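Using colour contrast to make a home easier to get around

Home > Guides > Sight loss > Contrast

When sight starts to go, people usually buy brighter bulbs first. Light does help, but a white switch on a white wall is still hard to find however bright the room is. Changing the colour behind an object, or the colour of the object, is often cheaper and lasts longer. This guide goes through a flat or small house in the order we would tackle it.

You will need: coloured electrical tape, a few plain trays or mats, bump-on stickers, a thick black marker, and a phone that takes photos.

Step 1. Find the problem spots

Go round with the person who lives there, in the evening if you can. Ask them to switch on each light, make a drink and find the phone. Don't help unless it's unsafe. Write down every place where they feel about with a hand before they find what they want.

Then take a photo of each spot and turn it to black and white on the phone. If the object fades into what is behind it, the contrast is poor, even if the two colours looked different to you. Red and green of the same darkness often come out as one grey.

Step 2. Start with small things on tables

Remotes, glasses cases, pill boxes and buttons are the things that get lost most. Give them a plain tray in a colour unlike anything that goes on it. Avoid patterns, and avoid a shiny finish if there is a lamp nearby. A raised rim is useful as it stops things sliding off and gives the fingers an edge to follow.

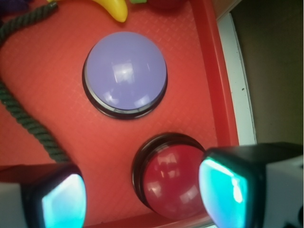
Keep the tray in the same place and tell visitors and carers not to move it. Zinash Habte, who wrote the first version of this page, used to stick a strip of tape on the table along the near edge, so that it could be put back after cleaning. Masking tape will do for a week while you settle on a position. After that use electrical tape, which wipes clean.

Don't fill the tray. If it holds more than the person can name from memory, take something out.

Step 3. Switches, sockets and handles

Run tape round the outside of the switch plate, not over the switch. Dark blue or black suits pale walls. On a dark wall use white or yellow. Do the same for the door handle if it's the same colour as the door.

For the cooker, put one bump-on sticker at off and one at the setting used most. Any more than that gets confusing. Press them on hard and leave them overnight before anyone uses the cooker.

Step 4. Kitchen

Use a dark chopping board for onions, bread and chicken, and a white one for carrots and anything green. Drink tea from a mug that is white inside and milk from one that is dark inside. Plates should differ from both the food and the table. A plain mat fixes the second of those without buying new plates.

Step 5. Stairs and bathroom

Mark the front edge of every step, including the top and bottom ones. Use proper non-slip edging here - tape lifts at the corners and people trip on it. In the bathroom, change the toilet seat and the towels before anything else. A coloured bath mat over the side of the bath shows where the edge is, but take it off the floor when it isn't in use. 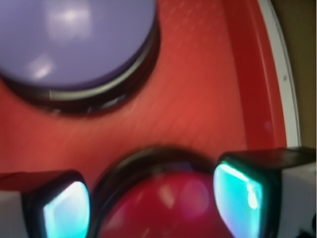 Pale violet against red

Step 6. Check the lighting again

Once the contrast is right, look at the bulbs. A 600 lumen bulb in a table lamp, placed to the side and below eye level, is enough for most jobs at a table. Shiny surfaces throw glare, so sit in the person's usual chair and look for bright patches before you leave.

Go back after a month. Take off any tape that isn't being used and replace any that has started to peel.

Updated in May by Jaanus Pärn

Next guide: Labelling tins and jars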